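Home Science and Everyday Design, Unit 6
By Concetta Zanetti and Mitsuko Ogura
28 Aug 2026

This site uses cookies to remember your reading place. Accept | Settings

Chapter 6: The Shared Table

Think of the last table you sat at with other people. What was on it? Who put it there? A table that belongs to a whole room is one of the most interesting pieces of furniture you'll ever study, and in this chapter we get to take one apart (on paper!) and see how objects earn their place on it.

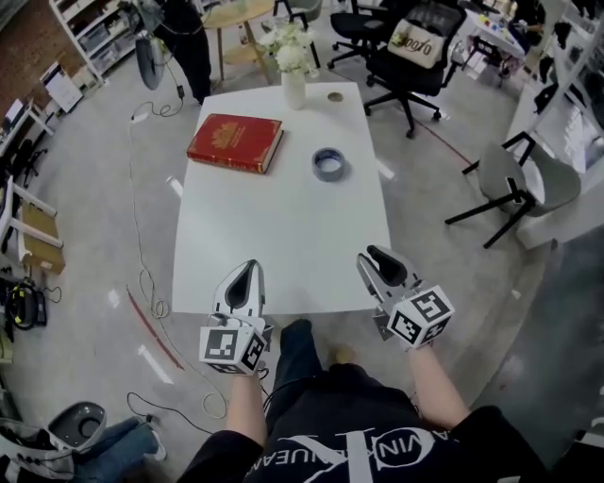 A shared table has zones, whether or not anyone planned them. The near edge is where hands do their work, and it needs to stay open. The far end is the quiet zone, good for things we look at more than we touch, and a white vase of white flowers does very well there. Between the two comes everything that gets picked up and put down again: a red book with gold decoration, a roll of tape, tomorrow's mail. This middle zone is where most of the fun begins, and most of the mess too.

In January our students at Skelurholm kept a log of one table and filled 297 lines with comings and goings. Amarachi Tamuno's group found that small objects drifted toward the middle all day long. They loved arguing about why, and we hope you will too!

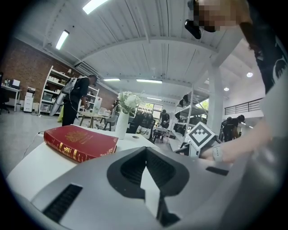

Figure 6.1 A thick book lying flat, with tall flowers behind it. Compare their heights.

Height matters as much as zone. Low things can sit almost anywhere, but a tall one blocks the view between two people who want to talk. Try it at home: set a vase between yourself and a friend, then slide it to one end and feel how the conversation changes.

Shape matters too. A roll lying flat stays where you leave it, while a roll on its edge takes up less of the tabletop and may wander off if somebody bumps the table. Look at the table's own corners as well, and ask how they would feel to walk past in a hurry.

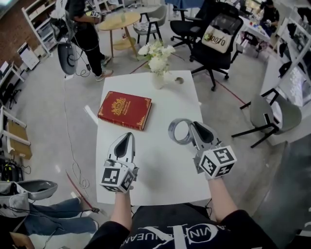 Figure 6.2 Tape standing on its edge on a white table with rounded corners.

Before You Read On

Draw a tabletop 800 mm deep. Mark your three zones, then place a book, a vase and a roll of tape. Swap drawings with a partner and talk over any differences before starting Section 6.1, "Room for Hands."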